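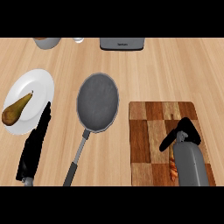 Review: Danton Park Grill, Pedestal Model

Filed under: Park and picnic equipment

Our parks district put in four Danton pedestal grills at Killavero Park in October, two by the ball field and two at the group picnic area. They replaced a set of older grills that had rusted through at the bottom. We have now been through a full season with them, including the summer reservations, and this is how they have held up.

What you get

The Danton is a plain steel firebox on a single post. The box is open at the front and turns on the post so you can face it away from the wind. The cooking grate lifts to four heights and is attached at the back, so it can't be carried off. There is a small shelf on the left side for a plate or tongs. Everything comes painted black with a high-heat finish.

We paid $292 per grill, not counting concrete. Shipping was extra and the price depended on how many were on the pallet, so if you need more than one, order them together. Ours arrived with one bent shelf bracket. The dealer sent a new one without any argument, but it took a while to get here.

Installation

You can order the post for in-ground mounting or with a base plate for bolting to a slab. We used the in-ground post at the ball field and the base plate at the group area, where there was already a pad. The in-ground ones went in without trouble. The instructions are one sheet, printed on both sides, and the drawing of the swivel pin is upside down. Look at the parts before you drive the pin in, as it is hard to get back out.

The base plate version needs a level pad. Our slab had settled toward one corner and we had to shim under two of the bolts. The plate is thick enough that it did not flex, but the bolts are not included and the sheet doesn't say so until the back page.

In use

People figured out the grate without being shown, and most of the comments we heard were about the size. The cooking area is fine for one family. It is small for a birthday party, and the group area can be reserved for up to 713 square feet of shelter space, so those two grills are always busy on a nice afternoon. If I were doing the group area again I would buy the double-width model for that spot and keep the single for the ball field.

The swivel is the best part of the design. Wind comes up the creek at Killavero most days after lunch, and with the old fixed grills the smoke went straight into the tables. Now people turn the box and go on cooking. The stop keeps it from spinning all the way, and it stayed tight all season on three of the grills. The fourth loosened by midsummer and needed a washer.

Cleaning is average. Ash has to be shoveled out the front, and the lip along the front edge catches it. A flat garden spade with the corners ground down works better than the scoop they sell. The paint has burned off the floor of every box, which we expected, and there is light surface rust there. The outside still looks good apart from the shelf, where people set hot coals or pans on it and the finish has bubbled.

Compared with the Siregar

Before ordering we borrowed a Siregar grill from the dealer and set it up next to the maintenance shed for a few weeks. It is a heavier unit with a better grate — the bars are closer together and small food doesn't fall through. It also has an ash drawer. The drawer jammed on us when it filled up with wet ash, and the box does not turn. For a sheltered site I would have picked the Siregar. For ours, the swivel mattered more.

We also looked at the Nesel catalog, but the only pedestal grill in it came with a lid, and lids on public grills get broken.

Accessibility

The standard post puts the grate too high for some people who cook seated. Danton sells a shorter post, and one of our two at the group area has it. Order that version from the start. Swapping posts later means pulling the box off and driving the pin out, see above.

Rating

7 out of 10. I took points off for the instructions, the ash lip and the shelf finish. We plan to order two more for the upper lot, both with the base plate, and bolts from the hardware store.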